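Advice › Kitchen › Storage & Tidying

Getting small bits out of carrier bags and into baskets, without it all ending up a heap again?

zoubi_flat9

Rented place in Indale, tiny kitchen, one square of marble-look top to do everything on. Shopping comes home in a thin white bag, gets dumped, stays in the bag till wednes- till someone trips over it basically. Bought a plastic basket to sort things into but it just becomes the new bag. Also a jar and a bottle living in the back corner, plus a soft toy that isnt mine to move. What order do you lot do it in? And do the mesh bottom baskets mark the top?

Posted under: baskets, worktops, small kitchens

grerport_gran

Bag in the middle of the top, opening towards you, basket to the right of it. If you're left handed swap them. One thing at a time, straight across, no putting down inbetween. Corner stuff stays in the corner, don't start on that or you'll be there all night.

Mine's a bright green one, rectangular, mesh bottom. Yellow bits go over first as they're easy to spot, then the pale ones. Small red thing always left till last, it sinks down in the bag.
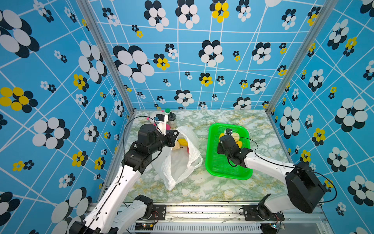
What I do after

- Fold the bag straight away. If it's left crumpled it gets filled again.
- Wipe under the basket. Mesh lets crumbs through, that's your only real problem with it. Never had a mark off mine.
- Basket goes on a shelf, NOT back on the top.
- Anything still in the basket after a month gets binned or given away. I do mine 1st of September and so on.

Takes me 9 minutes, 30 if the phone goes.

zusach2

get a bigger basket

indale_top_floor

Bigger basket is bad advice sorry, you just fill it. Agree with the one above about the corner. I keep a jar with a black lid and a bottle in mine and leave them be, lids on, pushed right back so theres room to work. Toy can sit with them, who cares.

Only thing I'd add, stand the bag up if it will stand. Lying down you cant see whats at the bottom and you end up tipping it. Then youre chasing things across the worktop.

Was this thread helpful? 263 people said yes

We use cookies to remember your settings. Accept all / Manage choices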